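Payments on account when your income has dropped

Posted Oct 16, 2026

My Self Assessment calculation came out at 2,522 pounds this year. I trade as a sole trader doing instrument calibration, mostly for two customers, Brorkora and Drerton, and the Drerton work stopped in February. The tax bill reflects a year in which both were paying. The current year will not look like that, and the payments on account need adjusting to match.

For anyone who has not met them, payments on account are advance payments towards the next bill. Each is half of the previous year's liability. The first is due on 31 January, together with any balance still owing for the year before, and the second on 31 July. In my case the default is two payments of 1,261 pounds.

You can ask to reduce them. This is done through the online account or on form SA303. The form wants the figure you now expect, and a reason. Mine was one line: loss of a regular customer. I attached nothing and was asked for nothing.
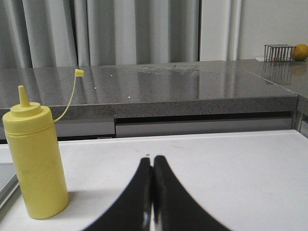 The estimate is where the work is. I took actual invoices to the end of September, added the orders already confirmed, and deducted expenses under the same headings I used on the last return. Small consumables go under one heading, whatever they are. A yellow squeeze bottle with a cap on a cord goes in with the wipes and the labels, and I do not keep a separate line for it. Equipment is listed apart, as I claim capital allowances on it. The only item there this year is a second-hand Agbeko pressure gauge at 677 pounds.

The result was an expected liability of 1,104 pounds, so each payment on account falls to 552 pounds.

Two cautions. If the estimate is too low, interest runs on the shortfall from the original due dates, so setting the figure at the very bottom of the likely range is a false saving. I put 700 pounds into the savings account to cover the chance that Drerton comes back before April. Secondly, the reduction does nothing to the balance for the year just ended. That stays payable in full on 31 January.

My bookkeeping package, Dendel, still shows the old payment dates and amounts on its front page. There is a setting under Tax, then Schedule, to overwrite them by hand. It has to be done for each payment separately, and the January one will not save until the July one has been cleared.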